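Can a machine do the boring part of my job yet? A thread on bin picking, from someone who has sorted a lot of parts by hand.
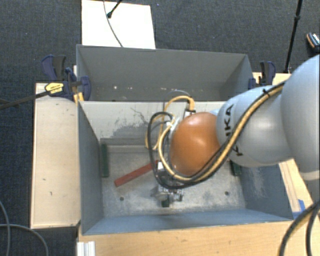
Junpei Kubo replied before I'd even typed the second post: call me when one can empty a dishwasher, because bins are the easy version.

Fair! But I don't think bins are easy. A long bar lying at an angle, a short piece right up against the wall — my hand sorts that out before I've thought about it. An arm has to pick a spot to grab and keep its knuckles off the sides.

At Tindale we had 600 brackets to a tote and I could do one half asleep with the radio on. I'd have given that tote to a KUKA in a heartbeat (and gone for coffee).

The corners would've come back to me though, I bet. Always the last 3 parts, flat in the corner.

So my vote: shop floor soon, kitchen much later. My dishwasher has a colander in it that beats me 2 times out of 3.

Anyone running one of these on mixed parts? Tell me what it drops.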